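Review: Adbridge Door Unit with Ondwood Care Kit

Extended use at the Fedside building, ground and first floors

The Adbridge Door Unit is a mobile base with a single arm, supplied for buildings where goods have to pass through ordinary hinged doors. It opens lever-handled doors, holds them with its shoulder bar and carries a trolley through. Our unit was installed by Sakalauskas in December and has since completed 2,000 door passages. The first impressions of the machine were covered in an earlier note. The present review is concerned with its upkeep, and in particular with the Ondwood Care Kit, which is sold separately and which the manufacturer recommends for weekly use.

Contents of the kit

The kit is supplied in a shallow case and comprises dark cleaning cloths, a set of replacement gripper pads, a soft brush for the wrist joint, a lens tissue pack and a printed card of instructions. The card is clear and fits on one side. It divides the work into two parts, the machine and the doors. The second part is the longer, and it is the part which users of this type of equipment are most likely to neglect.

Care of the doors

The unit finds a handle by camera and then confirms it by touch. Both steps are affected by hand grease, polish residue and the marks which collect on the paintwork beside a lever. In our fault log, failed grasps were grouped heavily on the doors with most foot traffic, and the unit's own report gave the cause as either "surface slip" or "handle not confirmed". The card therefore asks for the lever, the backplate and the adjoining surface to be wiped at every door on the route. The operator steadies the door with the flat of one hand and works the cloth with the other, finishing at the free end of the lever, where the gripper closes.
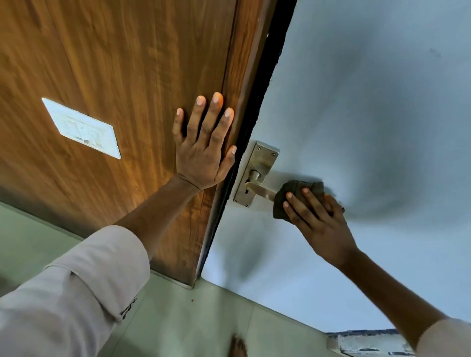
Kristof Vanhove disagrees with the order given on the card. The paintwork should be done before the lever, in his view, as a cloth that has just been over a greasy handle only moves the grease on to the wall, and the camera then picks up a fresh patch in a place where it had learned a plain one. He would also like the kit to hold a second cloth colour, so that the two jobs cannot be confused.

We tried his order on the first-floor doors and have kept to it. The failed grasps did not disappear, but the "handle not confirmed" reports became noticeably fewer. Ondwood may wish to revise the card.

The cloths themselves are good. They hold together when crumpled into the palm, leave very little lint and survive the wash. Their dark colour is a drawback, however, for it is difficult to judge when a cloth is dirty enough to be changed. No spray is supplied, and the card permits only plain water or a mild soap solution. Polish of any kind is to be kept off the levers. Our cleaning contract had to be amended on this point, and purchasers should check theirs before installation.

Persistent marks on painted surfaces need more patience. The card advises light pressure and a return visit the following week, and warns against abrasive pads, which leave a shiny area that the camera may mistake for metal. We would add that a hand on the door is well worth the trouble. A door that swings while the lever is being wiped makes for poor work, and the latch can be knocked out of the position recorded at set-up.
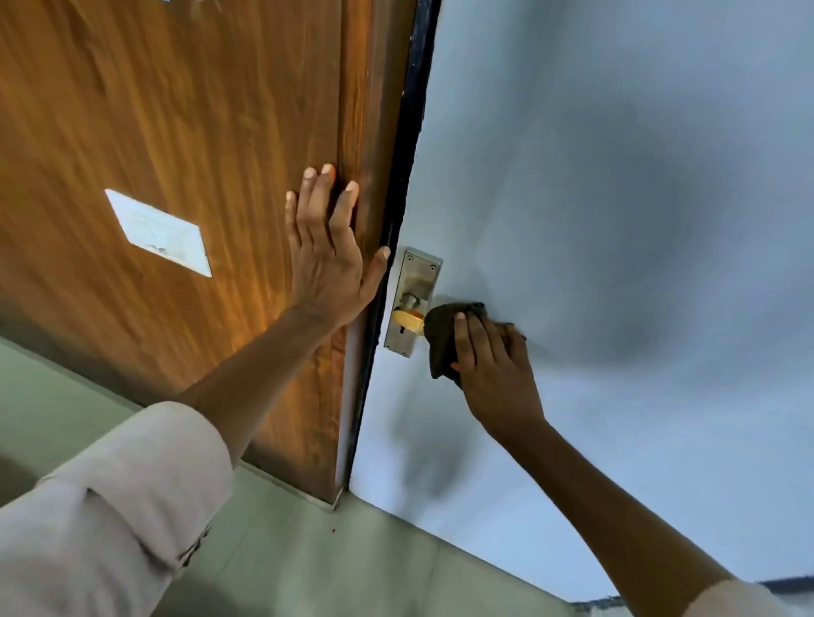 Care of the machine

The gripper pads are changed every 328 hours of arm time, a figure displayed on the unit's service screen. The change takes one person a few minutes and requires only the key supplied. The new pads must be seated fully before the arm is switched on; a pad left proud at one edge passes the self-test and then drops levers without warning. This happened to us once, and the self-test ought to catch it.

The wrist brush is adequate. The lens tissues are thin and we have replaced them with our own.

After any pad change the unit asks for 3 trial openings at a door of the user's choice. We recommend using the stiffest lever on the route.

Support

Sakalauskas answered every call, although spare pads took longer to arrive than promised on two occasions. Keeping an unopened set in the building is advisable. The door records can be exported, with a limit of 100 doors on the standard licence, which is ample for our purposes but may not suit a larger site.

Assessment

Recommended, for buildings able to give staff time to the doors as well as to the machine. The kit is expensive for what it contains, and a careful user could assemble most of it from ordinary stock. The gripper pads are available only from Ondwood.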